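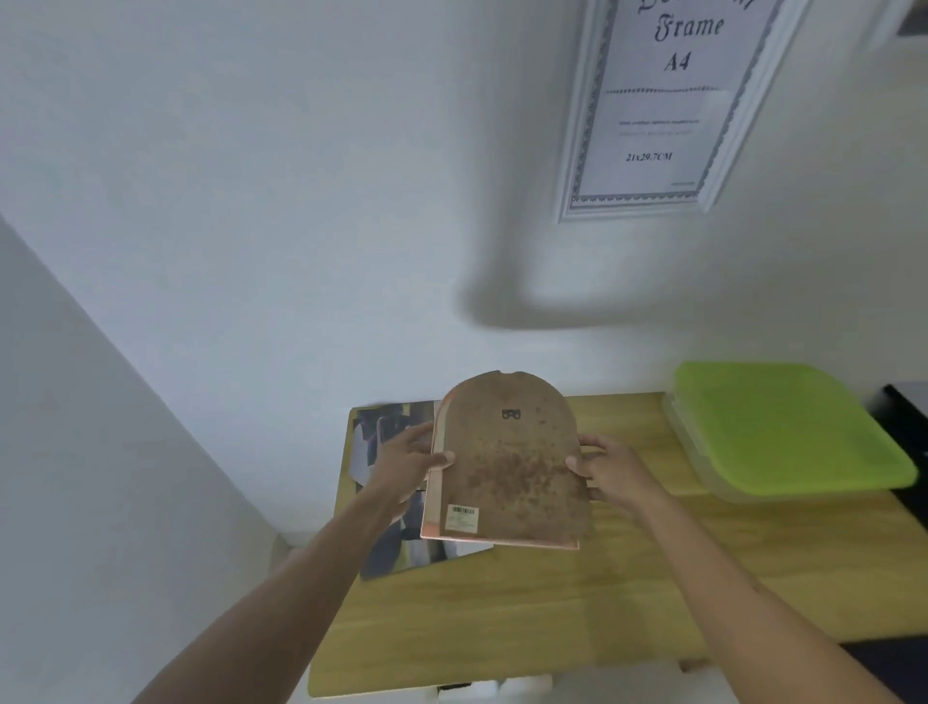 Handling a frame from the back. The small black clip near the top of the board is used for hanging.

When a Robot Drops the Picture
A safety explainer for young readers, from the Gromham Learning Office

Putting a picture into a frame looks like a simple job. A person holds the frame, turns it over and sets it down, and seldom has to think about any of it. For a robot, each of those steps must be learned or programmed. This page explains what went wrong when a robot named Omura was given the job, and what was changed afterward.

What happened
In November, Omura was working at a desk in the Gallard workshop. It had already turned over 400 frames without trouble. On the next one, its left hand opened too soon. The frame slid down, struck the edge of the desk and fell to the floor. The glass inside it broke.

Two people were in the room, and both were standing behind the yellow safety line. They were not hurt. Lucero Inga, the operator, pressed the red stop button, and the robot stopped moving at once.

What is a fault?
A fault is something in a machine that does not work as it should. It may be in a part you can touch, such as a wire or a spring. It may also be in the program, the list of instructions that the machine follows.

How the cause was found
Engineer Aiguo Kong began with the robot's log. A log is a kind of diary that a machine keeps of everything it does. The log showed that the left hand had reported a grip force of zero while it was still holding the frame. The program was written to open any hand that was holding nothing, and so the hand opened.

The force sensor — the part that feels how hard the hand is squeezing — had a loose wire. When the arm moved, the wire lost contact for a moment. The robot was following its instructions correctly, but the information it received was wrong.

What was changed
The wire was replaced and fastened in place. The program was also changed. Omura now compares its force sensor with its camera before it opens a hand. If the two do not agree, it holds still and calls the operator. The new program was tested on 2,000 turns with frames that had no glass in them.

Safety rules for visitors
Stay behind the yellow line whenever a robot is switched on.
Do not reach for an object that a robot is holding or has dropped.
If glass breaks, stand still and tell an adult.
Ask where the stop button is before the work begins.

Words to know
Grip: the way a hand holds an object.
Operator: the person in charge of a machine while it is running.
Sensor: a part that measures something, such as force, light or heat.

Text by Tia Rudd. Checked for accuracy by Sem Mulder.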